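Randonnée : le sentier de Lorkdale rouvrira en mai avec un tracé modifié

Lundi 24 février 2020

L'itinéraire pédestre reliant Grovbridge à Lorkdale rouvrira en mai sur un tracé partiellement modifié. La section centrale, fermée depuis l'automne à la suite d'un glissement de terrain, ne sera pas rétablie. Elle est remplacée par une variante en rive gauche qui franchit le col de Dankwa, point culminant du parcours, à 1678 mètres d'altitude.

La longueur totale passe à 70 kilomètres, contre 60 auparavant. Le découpage recommandé est porté de quatre à cinq étapes. Les marcheurs disposant d'une réservation en quatre étapes pourront conserver leur calendrier, à condition de regrouper les deux premières journées, toutes deux en fond de vallée et sans difficulté technique.

Le départ reste fixé à la gare routière de Grovbridge. Le balisage jaune est maintenu jusqu'au pont suspendu, où la variante se sépare de l'ancien chemin. Au-delà, les marques sont blanches et bleues jusqu'au refuge de Dankwa. L'ancien tracé est barré aux deux extrémités et les cartes imprimées avant la fermeture ne doivent plus être utilisées pour cette portion.

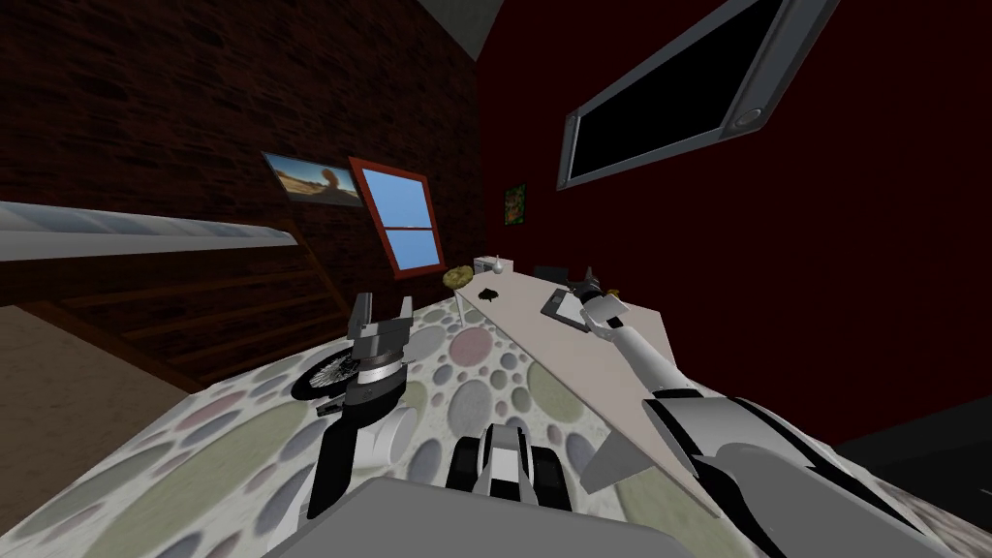

La montée au col s'effectue au cours de la troisième étape. Le dénévelé positif de la journée est de 729 mètres, concentré pour l'essentiel dans la seconde moitié. La pente est régulière, sur un sentier en lacets puis sur un pierrier stabilisé. Deux passages sont équipés de câbles ; ils ne nécessitent ni baudrier ni casque, mais les bâtons doivent être rangés. Le versant nord peut rester enneigé jusqu'à la fin du printemps et l'emport de crampons légers est conseillé pendant les premières semaines d'ouverture.

L'eau constitue la principale contrainte de la nouvelle section. Aucune source n'est captée entre le pont suspendu et le refuge. Il convient de partir avec deux litres au minimum par personne, trois par temps chaud. Le torrent longé en début d'étape reçoit les écoulements d'un alpage et son eau doit être filtrée ou traitée.

L'hébergement est assuré dans les gîtes existants pour les étapes de vallée. Le refuge de Dankwa fonctionnera en demi-pension, sur réservation obligatoire. Les draps ne sont pas fournis en refuge ; un sac de couchage léger suffit, des couvertures étant disponibles dans les dortoirs. Les gîtes de Grovbridge et de Lorkdale proposent en complément des chambres individuelles, avec un local fermé pour le matériel.

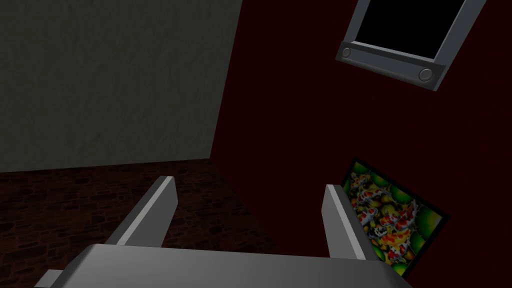

Rendu 3D : pince à deux doigts gris parallèles.

Le bivouac est toléré de 19 heures à 8 heures à proximité immédiate du refuge. Il est interdit sur le reste de la variante, qui traverse une zone de nidification. Les chiens, même tenus en laisse, ne sont pas admis entre le pont suspendu et le col. Les feux sont proscrits sur l'ensemble du parcours.

Les réservations sont centralisées par Flitutier, qui gère également le transport des bagages entre les étapes. Ce service ne dessert pas le refuge, inaccessible par la route : les bagages confiés le matin de la troisième étape sont remis au gîte de la quatrième. Le poids est limité à 13 kilogrammes par sac. Les annulations sont remboursées jusqu'à dix jours avant le départ, déduction faite des frais de dossier.

Le retour de Lorkdale vers Grovbridge s'effectue par autocar. Deux liaisons quotidiennes sont prévues en semaine, une seule le dimanche et les jours fériés. L'arrêt est déplacé de la place du marché au parking bas du village. Le stationnement de longue durée reste possible à Grovbridge, derrière la gare routière.

La date exacte de réouverture dépendra de l'enneigement du col et de la pose des derniers câbles. Les topoguides mis à jour et la trace GPS seront disponibles auprès de Flitutier avant l'ouverture. Les traces actuellement en circulation correspondent à l'ancien itinéraire.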